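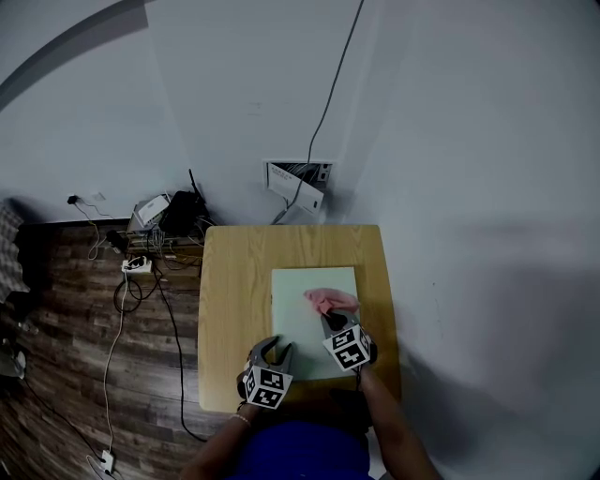
Our tutor asked, after the first draft, why a whole project should be spent on folding cloths, when every household already has its own way and is happy with it. It was a fair question and we changed our plan because of it.

Project report, Group 2
Small Laundry: Folding on a Board
Submitted Thursday, July 25, 2024

1. What we wanted to know

In May each of us kept a diary of the housework in our share houses. Folding was the task most often left for later, and the small pieces (tea towels, face cloths, cleaning cloths) were left the longest. We wanted to learn if a flat board under the cloth makes the folding neater when the only surface at home is a small table.

2. Materials

The table is square and wooden, with a top of light honey colour. On it we lay a pale green board near the front edge. The cloth is pink. The bunched cloth is our starting position for every trial, as it is how a cloth usually arrives from the basket. We named the method Zasumix, only so that we could label our notes.

3. Method

Each trial has the same order:
Put the cloth on the board in a loose wad.
Find one edge and draw it toward the front.
Open the cloth until it lies flat.
Fold in half, turn, fold in half again.

We made 12 trials with the board and 12 on the bare table top.

4. Results

With the board, the edges met well in most trials, and the colour difference helped us to see a crooked corner. On the bare table the result was less even. The opening step was slow in both cases - slower than the folding itself, which we did not expect.

5. Limits

We used one cloth only, and a thick bath towel would not fit the board. Also we became better with practice, so the order of trials should be mixed next time.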